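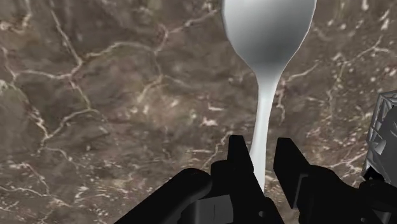
White spoon, brown marble, black gripper. The simulated version.

Robot arm tips: the spoon problem, and what it did to my worktop

Right, several of you wrote in after I mentioned the chipped worktop, so I've put it all down in one go. If you've got a little arm helping out in the kitchen or the shed, have a read before you let it near the good cutlery.

What happened was this. I'd had the arm clearing up after breakfast for most of March and it was lovely, I'd sit there with my tea like the Queen of Sheba. Then one morning it took hold of a serving spoon by the very end of the handle, lifted it, swung round towards the sink and stopped dead with error 3502 on the screen. And then it let go! Down came the spoon on the edge of the worktop and took a flake out of it the size of a lentil. The spoon was fine. I was not fine.

Niall Cairns, who sorted out my wiring when I first set the thing up, talked me through it over the phone. 3502 on mine means the fingers have closed further than they expected to, so the arm decides it's holding nothing. Well, a spoon handle is thin! It was holding something, it just didn't believe it. And the setting for what to do after a fault was on "open", which is how it came from Vestcombe and which I'd never looked at.

So, first tip: go and look at yours. It'll be under faults or recovery or some such. Mine now says "hold and wait". Mind you, that means it will also hold and wait if it has got hold of your sleeve, so keep the stop button where you can reach it with either hand. I had mine behind the bread bin. Don't do that.

Second, tell it how thin the thing is. There's a minimum width for the grip and I'd left it at 6 mm, fine for mugs and jars and no good at all for cutlery. I've got it down to 3 now and the error has only come back once, with a teaspoon.

Then there's where it takes hold. The bowl is the heavy end of a spoon, and if you grab the far tip of the handle it wants to swivel in the fingers. Closer to the neck is better. I try things out on the simulator before I let the real arm have a go, and I'd say do the same if yours came with one, you can drop a pretend spoon all afternoon and it costs you nothing. Just don't trust it completely. My pretend spoon never slips, and the real one does if there's a bit of butter on the handle. I ran seventeen goes on the screen without a single drop, felt very pleased with myself, and lost the first real one on the floor.

Clean the finger pads too. Washing-up liquid and warm water on a cloth, wipe off, dry properly. No oil, no polish, and none of that spray you use on the hob. Power off at the wall while you do it, please. Celina Śliwiński from the Nimton sewing group got a nasty pinch doing hers with it switched on, and she's a careful person.

For practice runs I put a folded tea towel under the whole area and use a plastic spoon. Nothing with a blade goes anywhere near the arm in my house and I don't care how good the grip is.

As for the chip, I filled it with a Lorkico stone repair stick, the brown one. Warm it in your hand first, press it in a bit proud, leave it overnight and shave it level with an old bank card. You can feel it if you run your finger along but you'd have to know where to look.

Somebody asked if the rubber sleeves for the fingers are worth having. I've got a pair on order and I'll let you know. Next time, getting limescale off the kettle element, as promised.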